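Vase or no vase on a work table?
Desks & Workspaces > General

lokyiu_k
September 10, 2026
So I share a big pale table with people who spread out, and I want one nice thing on it. One! I've been thinking a single long stem in a clear cup, maybe with something heavy in the bottom. My sister says put it on the windowsill like a normal person. Has anybody kept flowers on a table people really work at, and did it last?

marblejar
I did it for 2 years with a bud vase from Calteck and loved it. Get a narrow neck. Wide rims look great in the store, and then the stem flops over to one side and you're fussing with it all day.

HSimsekoglu
Going to disagree with marblejar. Narrow neck usually means narrow base, and a narrow base next to somebody's elbow is trouble. I'd go short and wide, with pebbles. Mine holds up to 30 ounces and I only fill the bottom bit. Also, keep it away from the grommet hole if the table has one!! Water goes straight down onto the power strip. Ask me about July.

tofu_drawer
or just get fake ones. no water, no problem

HSimsekoglu
tofu_drawer, fake flowers collect dust like you wouldn't believe. I had a bunch from Rarkine and I spent more time wiping petals than I ever did changing water.

tofu_drawer
i've never wiped mine lol. they look fine from the door

marblejar
What kind of cup, and how long is the stem? Glass or plastic matters a lot here. Hülya is right about the hole, I'll give her that one. Still team narrow neck.

lokyiu_k
Okay okay. It's a long stem, way taller than the cup. Here's the table and the clear cup I had in mind:
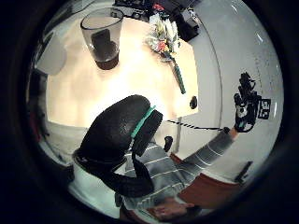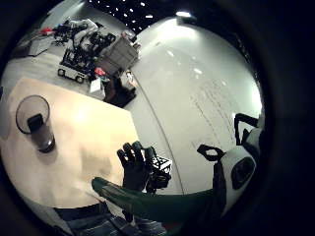
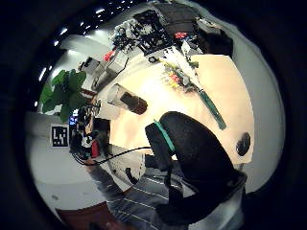

I'm leaning toward trimming the stem down a good bit and trying Hülya's pebbles first (we have a bag left over from a Peng planter, so that's free). If that's still too tippy I'll look for something squat with thick walls. I don't want to spend 100 bucks on a vase, even a pretty one. And tofu_drawer, I hear you, but I really want the smell of something alive in there!

HSimsekoglu
Trim a little at a time, you can't put it back. And rinse the pebbles first or the water goes cloudy.

tofu_drawer
windowsill. your sister wins

marblejar
Akel used to sell a weighted glass one with a narrow neck AND a fat base. I'll dig around and see if I still have the box.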